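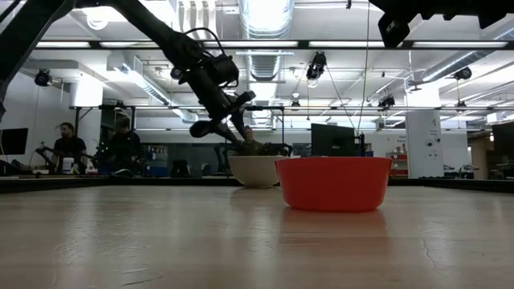
A red bowl and a cream-white bowl on a wooden tabletop

Last updated: 16 October 2024

Fatmont–Drokitberg Hill Relay

The Fatmont–Drokitberg Hill Relay is a team running race held every May between the towns of Fatmont and Drokitberg. Each team sends out seven runners, one per leg, and the course climbs to 2,014 feet at Sorensen Gap before a long and very fast drop to the finish. It is one of the liveliest dates on the local running calendar, and the closing descent is a thrilling stretch of road and trail to watch.

The relay is open to club teams, school alumni teams and mixed teams of friends. The field is limited to 26 teams because the third exchange point, a narrow farm lane, cannot safely hold more. The winners receive the Grokholm Plate, named for the hamlet where the race turns uphill for the first time.

History

The race grew out of a wager between two running clubs, the Fatmont Harriers and Drokitberg Athletic, over which town had the better climbers. Dexter Sorensen, a Fatmont schoolteacher, drew the first route by hand on the back of a feed store calendar. It followed the old mail road almost the whole way. Fatmont lost that first meeting by several minutes, and Sorensen ran the slowest leg of the day. The gap at the top of the course was later named after him all the same, and the name has stuck with runners on both sides of the hill.

For its first few runnings the relay was a two-team affair. Harriet Szabo, captain of Drokitberg Athletic, pushed to open it up, and clubs from the river towns joined soon after. She also brought in the rule that no runner may take the same leg two years in a row. It is still in force and still argued over. Supporters love it because it forces strong climbers to try the flat legs, where races have often been won by surprising people.

A washed-out bridge moved the start from the Fatmont fairground to the rail depot. The depot start was meant to last a single season, but runners liked the wide street and the long straight opening, and it was kept.
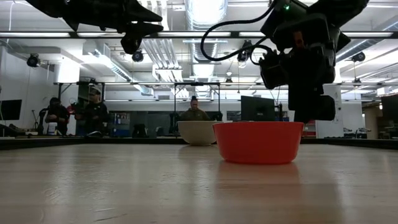
Course

Leg one leaves the depot and runs flat along the creek. Leg two, the shortest, ends at Grokholm, where the crowd is usually at its loudest outside Drokitberg itself. Legs three and four do nearly all the climbing. The fourth, known as the Ladder, is made up of steep switchbacks on loose gravel and is widely seen as the hardest.

Leg five starts just below Sorensen Gap and crosses open pasture. Wind can make a huge difference up there, and teams often hold back a big, steady runner for it. Leg six enters the woods. The final leg comes out of the trees above Drokitberg and plunges down to Mill Square, with up to 2,000 people lining the last stretch in good weather.

Rules

Runners carry a wooden baton with a leather loop. A dropped baton must be picked up by the runner who dropped it. The handover takes place inside a chalked box, and a team that passes outside it has to go back and do it again, with no added time penalty.

Substitutes may be named until the evening before the race. After the start, a runner who is injured can be replaced only by a teammate who has not yet run, and that teammate must then complete both legs. This has happened rarely, and never to a winning team.

Notable races

The closest finish came when Rosalind Ambrose of the Fatmont Harriers caught Desmond Haverford on the cobbles of Mill Square and beat him by the length of the baton. Haverford had started the last leg with a lead of nearly a minute. The two raced each other over the same leg again two years later, and that time Haverford held on.

Demetrius Achterberg holds the record for the Ladder. He set it in steady rain, as a late substitute, in his first appearance in the relay.

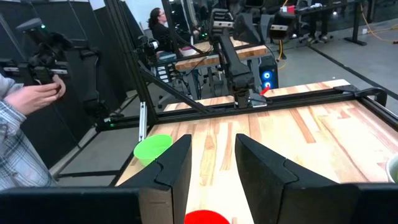

A lime-green plastic cup on a butcher-block tabletop

The Grokholm Plate

The plate is pewter and carries the name of each winning team on its rim. When the rim filled up, engraving continued on the back. The winners keep it until the following April and are expected to return it polished.

See also

Hill running
Relay race
Drokitberg Athletic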